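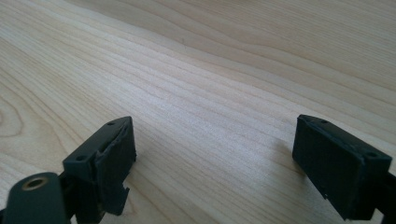
The new release of Sandgate, our in-house tracking and playback stack, is out, and it fixes the thing that ate most of November. The old tracker wanted corners and high-contrast dots. Give it a pale tabletop with grain lines drifting off toward the far side, and it would latch onto the one dark speck and the two gripper fingers, then announce with great confidence that the gripper had never moved. Živko Gashi's patch masks the fingers before anything else gets a vote. Drift over a 10-second clip is down from 53 mm to a number he is willing to say out loud.

Lejla Janevski has meanwhile rewritten the two-hand sync, having run out of polite words for the last version. Left and right streams now share a single clock, and the overhead view gets lined up to them on import. Soft items such as a fabric bin are still the planner's least favorite subject.

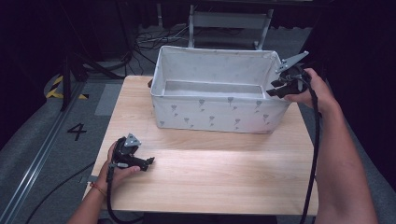
Do I have to re-import my old sessions?

Only if they use both hands. Single-hand sessions load as they always did, including the ones you named "final_final."

Color handling got some attention too. A blurry orange blob at the side of the view used to drag the exposure estimate along with it, and the grasp predictor would get ideas. The estimate now comes from the middle of the view, bare wood and all.
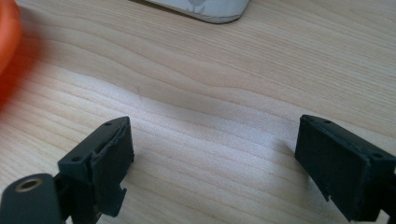 ## Still broken

The gap estimator reads pad edges as straight lines. Pads with creases and a frayed flap on top don't oblige, so it reports the fingers as closer together than they are. Set `pad_margin` to 70 for now and check the overlay before you trust a width.
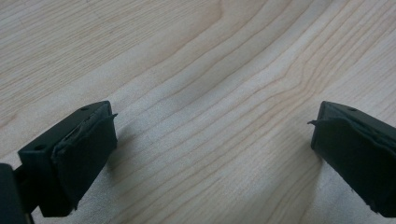
When will the gap estimator be fixed?

It's next on Živko's list, behind the log viewer, which still gives up after 2000 lines and doesn't mention it.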